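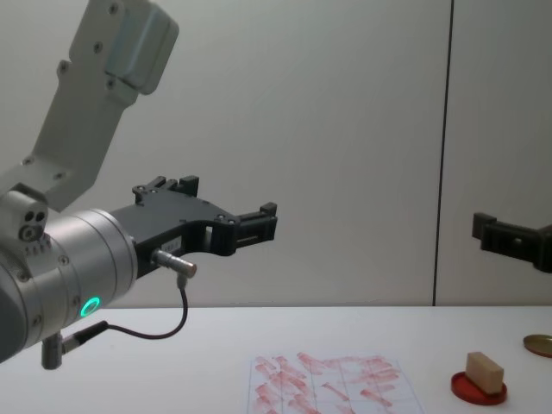 Fig. 5. Both grippers clear of the table, the left one open, marked grid sheet and red dish in place.

5. Setting the hand-over height

Written by Marisa Mazza for the Jikum shared workshop build. Last changed Wed 29 January.

The Brotent planner claims it will find a safe meeting height for two arms without help. We don't trust it, and you shouldn't either until you have done the steps below on your own table.

1. Clear both grippers. Open the jaws fully and take out whatever was left in them.

2. Jog each arm up until the fingers point at each other with open air between them. Start with a gap of around 400 mm. The planner will offer you less. Refuse it.

3. Check the status ring on the left wrist. Go on only if it is green.

Note: On our build, green means the controller is happy. It says nothing about whether the arm is where the screen says it is. Measure with a ruler.

4. Follow the sensor cable from the gripper back to its plug below the wrist. Turn the wrist slowly by hand control, both ways, and watch the loop. It should never go tight.

CAUTION: The Zornen mounting notes say a cable tie is optional at this point. Ours snagged on the second evening. Fit one, but leave slack.

5. Lay the grid sheet flat and set the dish beside it with the wooden block on top. A used sheet is fine for this part – you are checking reach, and the marks don't matter yet.

6. Run the Agbenyega test routine at the slowest speed, with one hand on the stop button. Neither gripper should come near the table during the approach.

7. Write down both heights. Run the routine again and compare. If they differ by more than 2 mm, go back to step 2.

Note: The planner has an "auto-correct" box that makes the difference disappear from the report. We could find no sign that it moves the arm at all. Leave it off.

CAUTION: Don't reach between the grippers while the motors are powered, even when both arms look parked. A paused program can resume.

If step 7 passes, save the heights under a new name and continue to section 6, Picking up the block.

7 comments
2 shares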